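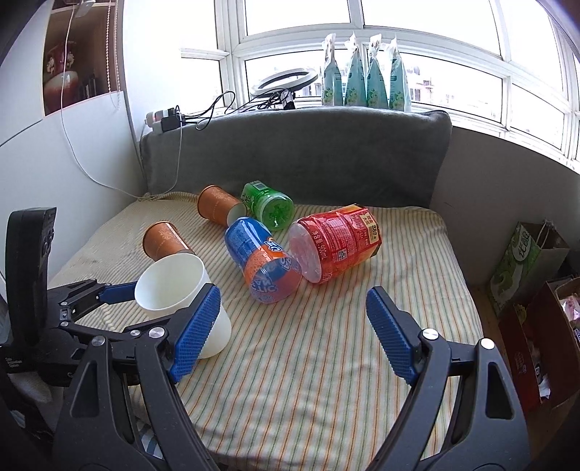
Breloletti Table Leftovers, version 2

README

Hi, and thanks for downloading! This is my running list of the drinks stuff that gets left on tables: paper cups, plastic cups, bottles, all the bits you end up clearing when everyone has gone home. I started it as a clearing-up checklist for the Breloletti tea room, and it grew (a lot) once the people at Ornirley wanted one too. It now has 3,000 rows, one row per item.

What's in the folder

items.csv - the main list, 3,000 rows
labels.csv - whatever I could read off the packaging, for the 500 items where I bothered to type it up
notes.txt - my own grumbling, mostly about lids

Columns in items.csv

item_id: just a number, no meaning in it
kind: paper cup, plastic cup, bottle, other
color: the main color in everyday words. I write "orange-brown" for the patterned paper cups and I'm not going back to change it to tan.
lying_or_standing: how the item was when I wrote it down
surface: bare table, cloth, tray
goes_to: wash, recycle, trash, keep, ask

A few things about how I fill it in

Paper cups get one row each, even when they're lying close together. In version 1 I let people enter a pair as one row and it made the totals useless, so please don't!

A bottle with a printed volume gets the volume copied exactly as it's written, so 900mL stays 900mL with no space. Labels in Chinese go into labels.csv in the original characters if I can type them. If I can't, the cell says "Chinese text" and that's all you'll get from me.

Bottles with more than one strong color get both, main one first, so "blue, orange" is a different entry from "orange, blue". Yes, this has bitten me when sorting.

Cloth matters more than I expected. Round cups roll less on a rumpled cloth than on a bare table, and I'd like to split "cloth" into flat and wrinkled at some point. The striped ones hide drips very well too - shake them out before you fold them.

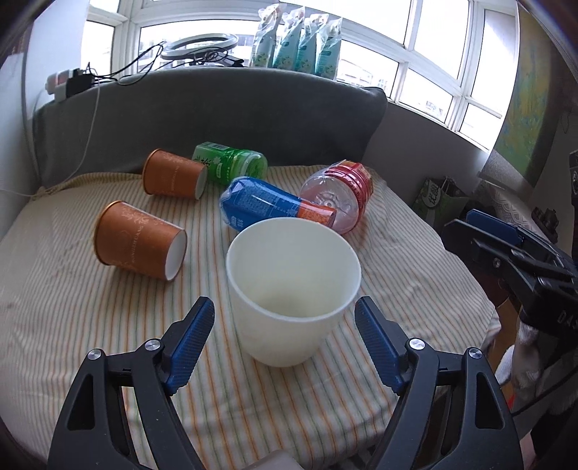

One reader wrote in to ask why the big plastic cups go under "wash" by default when half the cups in their own kitchen are single-use, and suggested I set everything plastic to "ask" until someone has picked it up and felt how thick it is. Fair point. I've left the default alone for the old rows, but new plastic cups start as "ask" from September on.

Known problems

The Agarwal rows use "beaker" for any tall cup. I've mapped most of them to "plastic cup" and probably missed a few.
The Nevska rows have no surface column at all, so it's blank there.
Green bottles are overrepresented. People seem to like green bottles.

Use it however you want, and if you fix a row, send me the item_id along with the fix.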